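Drakcombe Audio Forum > Mixing and Mastering > Rap and vocal production
Thread: Vocal level on the Otesen EP, and whether the two-track is the problem

knutfuchs
Mixing five songs for a rapper called Otesen. He records at home, sends dry vocals, and the beats arrive as stereo two-tracks from his producer, Espinoza. No stems. The beats are already limited hard, with a peak reading of 0 on all five. When I bring the vocal up to where the words are clear, it sits on top like a voiceover. When I pull it back 1 dB the consonants go. I have a high-pass at 100 Hz on the voice, a compressor at 4:1, then a de-esser. Masters are due Tuesday.

buvden_low
Turn the two-track down before doing anything else. If it arrives at 0 there is no room for a voice and you end up pushing the bus limiter with the sum of both. I start with the beat at -10 and build up from the vocal.

knutfuchs
It is at -6 now. I can go lower. The balance problem stays the same though, only quieter.

hk_lathe
Agree with Knut that gain staging won't fix masking. The snare sample and his consonants are in the same band. Dip the beat between 2 and 4 kHz, keyed from the vocal, 2 dB at most. More than that and the hats start to pump. 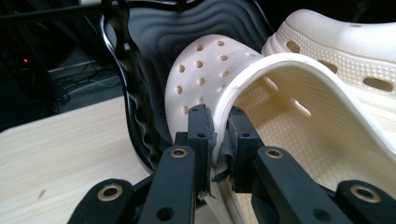 Should the de-esser go before or after the compressor?
Before, if the compressor is reacting to the esses. With 4:1 and a fast attack it probably is. Put a light one ahead of it and keep a second one at the end of the chain for whatever the EQ brings back.

knutfuchs
Moved it. Better on tracks one and three. Track four is still harsh, but he was close to the mic on that one and I can hear the capsule overloading on the plosives.

buvden_low
Then track four is a retake. Twenty minutes of his time against a whole evening of yours.

hk_lathe
Disagree. Clip gain the plosives by hand. Rappers rarely match the energy of a first take, and his second verse on that song (I heard the rough) falls behind the beat in a way he won't repeat on purpose.

buvden_low
A distorted take with good timing is still distorted.

hk_lathe
On a rap record, that depends on the kind of distortion. Capsule overload on three words is not the same problem as a clipped converter across a verse.

knutfuchs
Counted them. Four words, all in the second verse. I'll do it by hand. Posting the reference I was sent for vocal treatment, copied from the label's notes page:

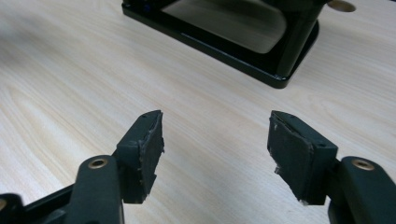 Svenja Meinecke
Mix engineer, Buvden Records

Lead vocals on our releases are delivered mono and centered. Doubles go left and right at equal level, 10 dB under the lead, and are edited so that final consonants do not flam. Ad-libs may be filtered or delayed at the mixer's discretion. We do not accept a mix in which the hook vocal is quieter than the verse vocal. Please supply an instrumental, an a cappella and a clean version at the same level as the main mix.

knutfuchs
The doubles are where I don't follow her. Ten under is nearly inaudible on his voice.

uwe_k
10 under is normal for a dense flow. You notice them when they are muted. If you can pick them out as separate voices, they smear the syllables.

hk_lathe
For fast verses, yes. On a hook with long vowels I run them 6 under and nobody at a label has ever sent one back. Her page says 10 without separating the two cases, so ask.

uwe_k
Or follow the spec and get paid.

knutfuchs
Asked. Waiting. In the meantime I tried the keyed dip on all five. Settings for anyone searching later: dynamic band at 2.8 kHz, Q of 1.2, attack 5 ms, release 80 ms, range 2 dB.

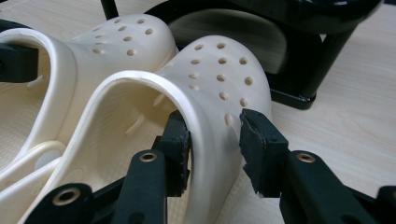

On track two I had to lengthen the release to 120 because his phrases are short and the band was opening and closing between words. The sample on that one is a brass loop with a lot of energy at the same frequency, so any movement is easy to hear. On track five I bypassed it. The beat is only bass and a rim shot, and the vocal already had the space.

buvden_low
Is Espinoza really unable to export stems? Even drums and music as two files would save you all of this.

knutfuchs
He made the beats on a hardware sampler and the sequences have been overwritten. The two-tracks are all that exists. He did find an unlimited version of track two from April, 15 seconds shorter, no outro.
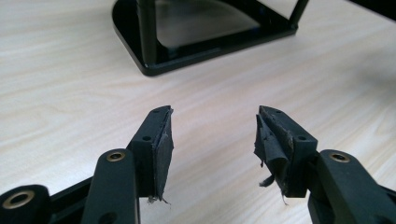
Khải Lục
Use the unlimited one and splice the outro from the limited file. Match the level at the join, put the cut on a downbeat right before the kick, and crossfade over 10 ms. I've done this on two tapes and the change in density was masked by the first hit.

hk_lathe
Check the tempo first. Older samplers drift and the two prints may not line up.

knutfuchs
They line up for the first verse and are 3 ms apart by the second hook. Small enough to leave. I'll cut at the outro as Khải says.

uwe_k
Check polarity too before you crossfade. Different export paths sometimes flip it.

knutfuchs
Polarity is the same. Svenja replied: 10 under on verses, hooks up to me as long as the hook lead is not below the verse lead. Setting the hook doubles at 7 and printing tonight.

buvden_low
I would still have him redo track four.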